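Ticket: Stars come out egg-shaped in stacked frames of open cluster
Status: Open — waiting for reply from reporter
Product: Wurkby (stacking), Brulletti mount driver
Opened by: Nele Janssen
Assigned to: Spyros Xenos
Opened: March 18, 2020

Nele Janssen wrote:

Good evening. I am photographing an open cluster with a small refractor on the Salazar mount, and I have a problem which I could not solve with the manual. In the finished stack the stars in the middle are round, but near the left side they are long, like small eggs. All of them point in the same direction. I took 67 frames. The mount is guided, and the guide graph looks calm to me, but maybe I do not read it correctly.

What I have tried already:
Balanced the telescope again, a little heavy on the east side.
Did the polar alignment two times.
Changed the reference frame in Wurkby from automatic to manual.
Took away the flat frames to see if they are guilty. They are not.

I attach the log from the stacking. The line which worries me is "registration: 4 frames below threshold, kept". Why are they kept, if they are below the threshold?

Spyros Xenos wrote:

Hello Nele, thank you for the clear report. The word "kept" is confusing and I agree with you. In the present version the frames below threshold are kept unless you mark the box "reject weak frames" in the second tab. I have written this down as a separate wish for the text.

I do not think these frames explain your stars. Please open one single frame, not the stack, and look at the same left side. If the stars are already long there, Wurkby is innocent and we must look at the optics or at the mount.

Nele Janssen wrote:

I looked at ten single frames. In every one the stars on the left are long, the same as in the stack. In the middle they are round. I also made frames of 2 seconds only, and it is the same also there.

Spyros Xenos wrote:

This helps very much. In such a short exposure the mount has almost no time to make an error, and an error of the mount would show over the whole field. So I believe the camera is not sitting straight behind the telescope, or the flattener has the wrong distance. When only one side is bad, I look first for tilt. Please turn the camera by 90 degrees in the focuser, keep the telescope on the same cluster, and take a few frames more. If the bad stars stay on the same side of the sensor, the tilt is inside the camera or its adapter. If they move to another side, the focuser is suspected.

Iqra Abbasi wrote:

I had the same with a Hullico adapter. One of the small screws was not fully tight. Check this before you buy anything — I bought a new flattener for nothing.
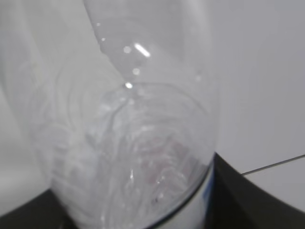 Nele Janssen wrote:

I have turned the camera and the long stars stayed on the left side of the sensor, so I suspect now the adapter. Before I open it, I have a question about reflections. In some frames there is a diagonal streak next to the brightest star, with small round spots beside it, and I do not know if the tilt can make this too. It looks similar to the glints on the neck of the clear bottle in the photo: one is long and diagonal, and two are small and round. On my frames the shape is softer, but it stays in the same place when I change the exposure time.

Spyros Xenos wrote:

It is probably a different problem. A reflection like this comes from a bright star and a shiny surface somewhere, very often the inner edge of an adapter or the filter. Move the bright star a little across the field and look if the streak moves in the opposite direction. Please open a new ticket for it, so we do not mix them.

For this ticket, please do the following and write the result:
1. Tighten all screws of the adapter, with the camera off the telescope.
2. Measure the distance from flattener to sensor and send the number.
3. Take one new frame and upload it without any processing.

Nele Janssen wrote:

Thank you both. One screw was indeed loose. I have tightened it, but now there are clouds here. I will upload the new frame and the distance after the next clear night. Please do not close the ticket until then.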